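From: Melur Hidayat
To: Sopacua woodshop and toy list
Date: 3 January 2020
Subject: Re: [sopacua] Foam blocks vs. wood for the play table

Slamet Wibisono wrote:

> Hi all, happy new year. Letay and I spent part of the break going over
> what to put on the play tables when the room reopens, and we both think
> it's time to move off the wood blocks and go to foam. The Perkska set is
> the one we like. You get stars, hearts, cubes, cylinders and prisms, in
> red, blue, green and yellow. It's quiet, it's light, kids can throw it
> and no one gets hurt, and the price is lower than what we spend on
> sanding supplies in a year.
>
> We'd keep the maple boards as the play surface, at least for now. The
> foam grips the wood nicely and doesn't skate around the way the painted
> blocks did. Longer term Letay would like to look at a plastic top.
>
> Also, the foam can teach colors and shapes at the same time, which the
> plain wood never could. The catalog says it suits all ages.
>
> If there are no objections I'd like to order 2 sets this month.
>
> Slamet

Slamet, I have objections. Not to all of it, and I'd like to keep them in some kind of order, but please don't send that order in yet.

First, "kids can throw it and no one gets hurt." Fine. I've been hit in the ear by a maple cube and I don't need to repeat it. Foam wins on that and I won't argue. It wins on noise too. Anyone who was in the room in December when the big tower came down on the bare floor will back me up.

But I'd like to know what the kids are supposed to do with these after they've thrown them. The whole reason we cut our own blocks was that they were all cut to the same unit. Two short ones made a long one. Two triangles made a square, and you'd see a kid find that out and then do it over and over for half the morning. A star doesn't make anything with another star. A heart certainly doesn't. You can set them next to each other and that's it. I'm sure somebody will write back and tell me about the wonderful castle their daughter made out of hearts, and I'd like to see it, and I'd like to know how tall it was.
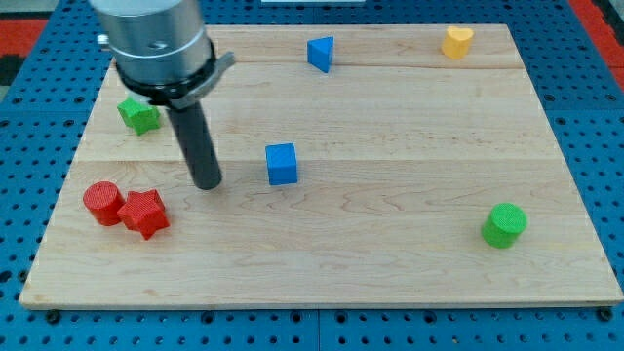

Foam shapes on the maple board, pegboard table underneath.

Look at what there is to build with. The blue cube and the cylinders are useful. I'll take as many of those as you like. The blue prism is useful if you have something to put it on top of. After that you've got two stars and a heart, and that's a lot of the selection gone to shapes that are there because they look good in a catalog. I'd have more faith in a box of plain cubes in one color.

Second, the surface. Slamet says the foam grips the wood. I have questions. The texture on these is very fine and a little fuzzy, and fuzzy things pick up whatever is on the table. We have a sawdust problem in that room. We have always had a sawdust problem in that room, because the only thing between the play tables and the band saw is a door that gets propped open. Maple blocks you wipe with a rag. What do you do with foam? Does it go in a sink? How long does it take to dry, and where do we put it while it does? Does the color come off? The page Slamet sent around says "easy care" and then doesn't say what the care is. When a seller writes "easy care" and stops there I start to wonder.

I'm also not convinced by the gripping. I had the Pinach foam shapes at home when my two were small (a different product, I know, but the same idea), and they gripped beautifully for a month. Then the corners went soft. Once the corners go soft a cube is a kind of pillow, and nothing stands on it. The points of the stars went even sooner, mostly by way of being chewed. Which brings me to "suits all ages." Who decided that? A baby of ten months and a kid of six don't want the same block, and I would like to see an age on the box with something behind it before we put these where the babies can get at them. Letay, could you ask? Ask about small pieces coming off in particular. With wood I know what comes off, because I was the one who sanded it.

Third, money. The claim that a set costs less than our sanding supplies may be true, but it's a strange comparison. We sand the boards and the stools and the shelf fronts as well. Blocks are a small part of it. If we stop sanding blocks we'll still be buying paper. My guess is we'd save next to nothing. The number that matters is how long a set lasts before it has to be replaced, and nobody has given one. The blocks we have now were cut by Sugeng when we still rented the upstairs, and apart from the ones that walked off in pockets they're all still in use. I'd like to hear from anyone who has had a foam set in a shared room, with other people's children on it, for three years. Home use doesn't count for much here, and that includes mine.

There's also the count. Sugeng, correct me if this is wrong, but I make it 600 blocks in the bins at the moment. Two sets of foam won't come anywhere near that. Were you planning to put them alongside the wood, Slamet, or in place of it? Your message reads to me like "in place of," and if so we'd be going from a room where every kid can build something to a room where they line up for the cube.

Fourth, and here I'm going to be stubborn: the plastic top. No. The maple boards are the best things we own. They've got some age on them, the grain has come up nicely, the corners are rounded over so nobody catches an elbow, and when one gets a gouge we plane it and it's new again. You can't plane plastic. I don't care what it costs. If Letay is worried about the seams between the planks, I've run my thumb along every one of them and they're tight. If it's about stains, then let's talk about finish. I've been using the Zurkel oil at home on a bread board and it has held up better than I expected, though I was suspicious of that one too and it took me a year to say anything kind about it.

While we're on the subject of the boards, can people please stop leaving them bare on the pegboard table with wet cups on top? The holes underneath let air through, which is good, but the top side swells and the bottom doesn't, and then it rocks. I flattened one of them before the break and I'm not eager to do it again.

On colors and shapes: I don't buy that plain wood can't teach shapes. A triangle is a triangle with or without paint. Colors, all right, that's fair. We could also dye some of ours. Su-chen did a small batch with food color and vinegar for the summer fair and they came out a bit blotchy, but a three-year-old could tell the red from the green from across the room. That would cost us an afternoon. Su-chen, do you still have the proportions written down?

So here is what I'd agree to:

Buy one set, not two. Keep it at the low table by the window, where the throwing happens anyway. Leave the wood in the bins. Someone other than Slamet or me keeps a note of what happens to it – which pieces get used, which ones stay at the bottom, when the edges start to go, what it looks like after it's been cleaned. Look at it again in the spring. If the hearts turn out to be the most popular thing in the building I'll say so on this list and Slamet can print it out.

I'd also ask Perkska whether they'll sell cubes and cylinders by themselves. If they will, most of my complaining goes away, apart from the sawdust and the cleaning and the plastic top.

One more thing for Slamet. You said "if there are no objections," and the message went out when half the list was away visiting family. I don't think you meant anything by it, but silence over the holidays shouldn't count as a yes. Please give people until the end of the month.

I'll be in the shop most evenings if anyone wants to argue in person. Bring your own cup and don't put it on the maple.

Melur

--
You are getting this because you are subscribed to the Sopacua woodshop and toy list.
Replies go to the whole list. Please trim what you quote.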